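Nesora Gripper Comparison

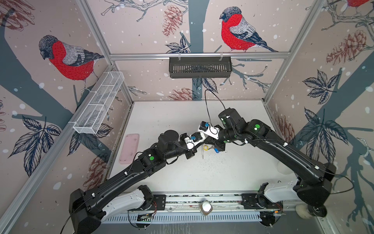
The Nesora gripper comparison is a bench program run by the Anitz automation lab in Ninddale, set up to find out which small fingers cope best with awkward household objects. It pits 4 finger designs against each other over 400 trials apiece, all on paired arms. Keys are the best-loved test, and the hardest – a small bunch with a metal key and yellow and blue tags, held up between two grippers above a white tabletop, gives the fingers thin edges and swinging weight all at once. Both arms run from a single Cordier controller.

Results

The softest fingers did wonderfully well on tags but slipped on bare metal. A ridged version reached 72 percent on two-handed passes, the best score of the first round. Logs from 3,529 grasps, practice runs included, were released on 4 July 2026. A second round – with wrist cameras compared as well – is planned for August.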